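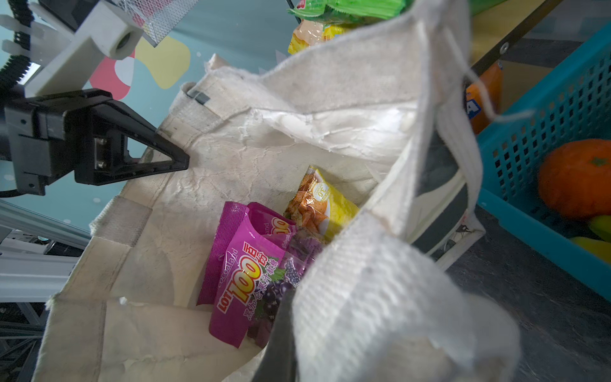 The bag by the door always knows more about the week than the calendar does, a reader in Tornness wrote to us in September, and she'd like it on record that hers has carried grape gummies every week for 16 years.

We love this letter. We love it because it takes the grocery bag seriously, and so few people do! Whole shelves of books have been written about what to buy and how to cook it, and then there is that odd stretch in the middle — the checkout, the walk, the bus, the stairs — when your dinner is a pile of things leaning on other things in a sack. Packing that sack well is a small household skill with real pleasure in it, and this month we are giving it the pages it deserves.

Start with the canvas tote. Everybody has one, and most of us have a drawer of them. A good one has wide woven handles that sit flat on the shoulder, a bottom that opens out when you set it down, and enough body that you can load it with both hands. Ours came from the market hall in Hamdy, it has been washed more times than we can say, and the wrinkles are permanent now. It still swallows a bag of chips, a packet of fruit gummies and a bunch of bananas and asks for more.

Snacks are the cheerful part of the job. Chip bags are mostly air, and people tend to treat them as a nuisance, squashing them down the sides where they pop or crumble. Give them a job instead. A chip bag laid flat over a layer of jars makes a lovely cushion for whatever comes next, as long as what comes next is light (a roll or two, a packet of gummies, a bunch of herbs). Gummies and other small soft packets can go almost anywhere. We drop them in the gaps, and finding one there at home is half the fun.

Drinks want the opposite treatment. A full bottle of soda is the heaviest thing most of us carry home, and it should go in first, upright, against the side of the bag that will rest on your hip. Two bottles side by side hold each other up nicely. Three and you need a second bag, or a friend.
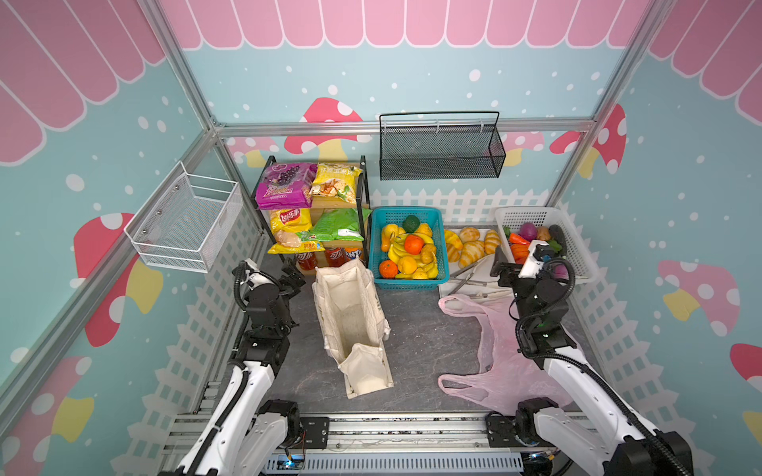
Should you sort the shopping before you pack it?

Sort it for the place it's going, so that everything bound for the fridge travels together and the pantry things ride in another bag.

We tried this for a month in the office kitchen and became insufferable about it. Unpacking dropped to almost nothing. One bag went straight to the shelf, another straight to the fridge, and the bread never touched either of them. It helps enormously if the shelf at home is laid out the same way, and a little rack with a couple of levels is plenty: bottles at the bottom where the weight belongs, chips and snacks above, in a row with their fronts showing so you can see what is running low. The Jevau catalog sells a very nice one with 17 hooks along the side, and we have found a use for six of them.

Wire baskets are the other thing we've come around to. Hung on a wall with nothing in them they look a bit stern, but fill one with onions or a few heads of garlic and the kitchen feels lived in right away. We also have a soft spot for the plastic kind with holes all over. They're cheap and light, you can rinse them under the tap, and fruit likes the air. Ours holds oranges and bananas on a good week. Keep the bananas near the top or the edge, where nothing will press on them.

Then there is the thin plastic bag, pink or white or striped, the one that comes home with you from the vegetable stall whether you planned on it or not. It has its fans here. It's slippery and hard to keep open, true, and it slumps the minute you let go. But leafy greens do well in it, and it keeps soil and damp away from the bread. Set it on the counter, fold the rim back once to make a collar, and it will stay open long enough to fill. Eggplants and carrots go in first, lying down. Greens go last, stems toward the bottom, leaves loose at the top. Don't tie it. 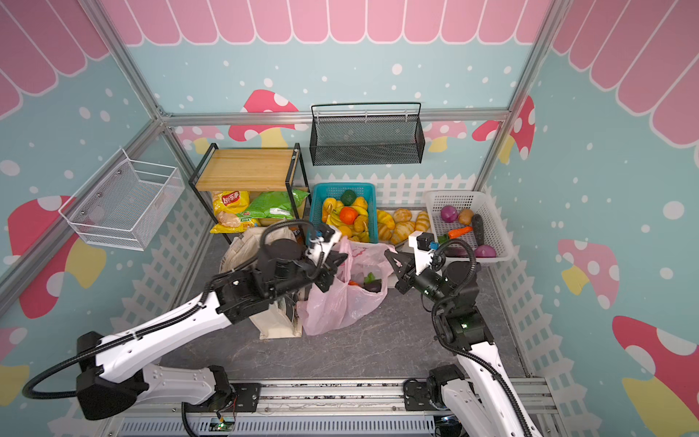 Greens in the pink bag, canvas tote alongside, bread on its own tray.

Bread is where opinions run hot. Our correspondents in Medex, a town with 2000 people and, by all accounts, superb rolls, carry theirs home by hand in paper and won't hear of any other way. We are slightly more relaxed. Rolls will ride happily on top of a tote if the bag isn't crammed, and they should come out the minute you're home, onto a tray or a board in one layer so the crusts stay crisp. A warm roll sealed in plastic goes soft fast, and it's a shame every time.

We asked readers for their own packing rules and got 231 of them. Plenty contradict each other, and we enjoyed every one. Cold things in the middle. Cold things at the side. Eggs carried separately, like a birthday cake. One household packs by color, with all the yellow things together, and reports that it works very well for lemons. The full list starts on the next page, beginning with tomatoes.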